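Ticket 146: textos da página de história aparecem trocados
Aberto por: Rajkumari Yadav
Projeto: site do trabalho de História, "A Revolução dos Cravos"
Alojamento: Celell
Estado: resolvido

Olá outra vez, malta do suporte! Sou a Rajkumari, do grupo que está a fazer o site sobre o 25 de Abril para a disciplina de História. Vou escrever aqui tudo por ordem, porque da última vez mandei três mensagens soltas e o Iñaki (com toda a razão) ralhou comigo.

O problema é este: desde que mudámos o modelo da página para o Jundoreo, a secção "Antecedentes" abre com o texto da secção "Guerra Colonial". E a da Guerra Colonial abre em branco, só com o título. O resto (Salazar e Caetano, o Movimento das Forças Armadas, a madrugada do golpe, o PREC) está no sítio. Ah, e os acentos! "Revolução" ficou com uns símbolos esquisitos no meio, mas só no menu, no corpo do texto lê-se bem.

O que já tentei: limpar a cache, abrir noutro navegador, abrir no telemóvel da minha irmã. Igual em todo o lado. Também voltei a colar o texto dos Antecedentes à mão, gravei, ficou bom durante uns 5 segundos de felicidade e depois recarreguei e lá estava outra vez Angola, 1961.

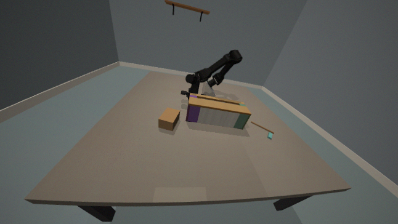 Braço robótico preto junto a uma caixa comprida de tampa cor de madeira (simulação).

Resposta de Iñaki Cifuentes: Olá! Vê, por favor, se as duas páginas têm o mesmo endereço curto nas definições. E diz-me em que codificação gravaste o ficheiro do menu.

Pois bem, fui ver e tinhas razão quanto ao endereço, as duas chamavam-se "antes-de-abril". Acho que fui eu, em março, quando dupliquei a página para aproveitar a formatação da bibliografia. Mudei a segunda para "guerra-colonial", gravei e já aparecem as duas como deve ser, com a cronologia e tudo! A codificação é que não faço ideia de onde se vê.

Resposta de Iñaki Cifuentes: Abre o ficheiro do menu no editor, "Guardar como", e em baixo escolhe UTF-8. Depois volta a enviá-lo.

Feito, e os acentos voltaram. Só falta uma coisa: a Milagros Pacheco, que escreveu a parte do Marcelo Caetano, diz que as notas de rodapé dela saltam da 20 para a 60. Fui espreitar e as que faltam estavam na página antiga, a que ninguém ligava nenhuma porque não abria. Já as copiei para a nova e a numeração ficou seguida.

Por mim podem fechar o ticket. A página antiga ainda está nos rascunhos, apago-a quando a Milagros confirmar as notas todas. Obrigada, Iñaki, pela paciência!

Ticket fechado por Iñaki Cifuentes, 30 de julho de 2019.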